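4 Cleaning and care

This section covers routine cleaning of the Holmgren 251 countertop dishwasher. Read it before the first wash and keep it with the guarantee card.

Caution: Switch the machine off at the wall before you take out the filter or reach under the spray arm. The heating plate stays hot for over 4 minutes after the end of a programme.

4.1 Loading small items

Small and light items are the main cause of a blocked spray arm. Teaspoons, bottle teats and peelers can drop through the lower rack and come to rest against the arm, which then stops turning. The rest of the load comes out dirty and the programme has to be run again.

1. Pull the rack out until it meets the stop.
2. Put cutlery in the cutlery holder with the handles down. Sharp knives go in with the blade down.
3. Put anything shorter than a teaspoon in a small mesh basket and stand the basket at the back left of the rack.
4. Turn the spray arm by hand through one full circle. It must not touch anything.
5. Push the rack in and close the door until it clicks.

Note: No small-items basket is supplied. The Clellen basket (part 549) fits between the two rear rows of pins. Other baskets can be used if they are stainless steel and leave the spray arm free to turn. 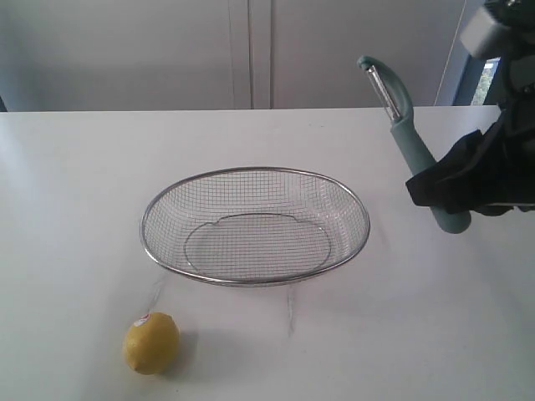 Fig. 7. Oval wire mesh basket and a peeler with a teal handle.

Peelers and other tools with plastic handles should go in only if the maker says they are dishwasher safe. If you are not sure, wash them by hand. Wooden handles, cast iron and anything with a glued joint must always be washed by hand.

4.2 Cleaning the filter

Clean the filter once a week in normal use, and after any load with rice, seeds or tea leaves.

1. Take out the rack.
2. Turn the filter cup a quarter turn to the left and lift it out.
3. Separate the cup from the flat screen underneath.
4. Rinse both under warm running water. Use a soft brush on the screen. Do not use wire wool.
5. Check the well for broken glass before putting your fingers in it.
6. Refit the screen, then the cup, and turn to the right until the two arrows line up.

Caution: Never run the machine without the filter. Damage to the pump caused in this way is not covered by the guarantee.

4.3 Removing limescale

In hard water areas, descale every two months. Use Atimer descaler or a citric acid powder sold for dishwashers. Do not use vinegar, as it shortens the life of the door seal.

1. Empty the machine and clean the filter as in 4.2.
2. Pour one sachet into the bottom of the tub.
3. Run programme P3 with no dishes and no detergent.
4. Wipe the door seal with a damp cloth - the lower corners collect the most scale.

If the display shows E2 after descaling, switch off, wait one minute and switch on again. If E2 comes back, see section 6, Fault codes.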